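Sorting mixed household small items: one bin or dividers?
Board: Storage and Sorting

toltside_annex
Joined in February
I process donated household goods, mostly bathroom and kitchen smalls. Current setup is a single open metal bin, 459 mm on the short side, no dividers. Everything is tipped in, then picked out by category. Hairbrushes are the slow item. They lie at any angle and hide whatever is next to them. Considering dividers. Opinions?

gauge_992
Dividers in the receiving bin cost you time. You are asking whoever tips the load to sort it first. Put dividers downstream and keep the first bin open with a flat floor.

Eltico_user
Disagree. I ran an open bin for two seasons and the small pieces always finished underneath the long ones. A single partition at one third of the length fixed most of it. Long items on one side, everything else on the other.

gauge_992
That works if the long items are consistent. Brushes are not. A paddle brush and a round brush need different widths.

toltside_annex
Load density is low. I spread the items in a single layer and never fill the bin past the floor. Plastic, mostly, with the odd bright thing that is easy to find. The brushes usually settle on a diagonal.

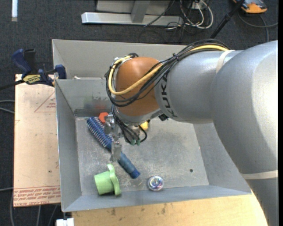 Should hairbrushes be washed before or after sorting?

After. Pull the hair out dry, sort by type, then wash in batches. Cushioned brushes should not be soaked, so they have to be separated from the solid plastic ones first.

Eltico_user
Agree on the order. I would add that ribbed handles hold residue in the grooves. A stiff nail brush and dish soap will clear it. Dry them bristles down on a towel.

plainbore
Back to the bin. Bare metal scuffs, and the scuffs hold grit. I lined mine with a Truledico mat, 2 mm thick, cut to size. Less noise, and round pieces do not roll as far. Cups on their sides were the worst offenders before that.

gauge_992
Mats trap dirt at the edges. You lift it every week or you have a worse problem than scuffs. Bare metal wipes clean in one pass.

plainbore
I lift it at the end of every shift. It takes less than a minute. Last batch was 243 pieces and I did not chase one of them across the floor.

Ibrahim_stores
Color matters more than the liner. Gray floor, bright items, good contrast. My old bin was blue and I lost every blue comb in it. If you line it, stay with gray or white.

toltside_annex
Noted. I will try a gray mat without dividers first, then the one-third partition if the brushes are still slow. Does the mat need adhesive?

plainbore
No adhesive. Cut it almost 3 mm oversize and press it in.

gauge_992
Oversize will bow in the middle when it warms up. Cut it exact and use a strip of double-sided tape at the front edge.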